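Section 4: Trying the Fedley pads on soft packages

I do this test right after swapping pads, before I trust a new set with anything real. Snack bags are great for it (thin film, lots of air, and they let you know fast if you squeeze too hard!).

1. Hold the gripper by its handle with the fingers all the way open. Check that both pads sit flat in their frames.

2. Set the force dial to 10. The Birkia pads wanted 16, so if you're coming from those, turn it down first.

3. Stand the bag up on the table and bring the fingers in from the left and right sides, somewhere below the crimped top. I like to go slow here, slower than feels natural.

4. Close until both pads touch, then stop and look at the linkage arms. If one finger got there well ahead of the other, open up, shift over a little and try again.
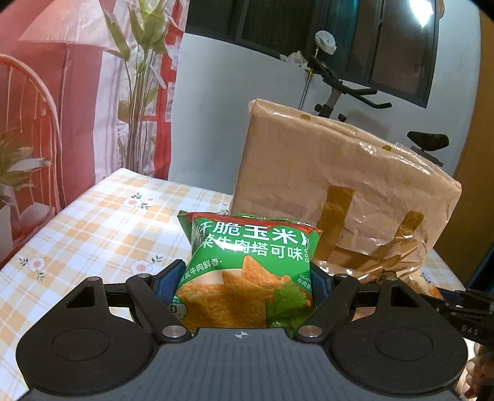
Fig. 4-1. Blue textured pads closed on the sides of a bag of corn chips.

5. Lift, hold for 45 seconds, set it down. Write down any slip, even a tiny one.

Caution: Don't go past 16 on a sealed bag. Tassanee Jaidee popped one at 95 and we were sweeping up crumbs till lunch.

Note: Shiny film can throw a bright streak across the printing. If your camera tracking gets jumpy, turn the bag a bit or move the lamp, then redo step 3.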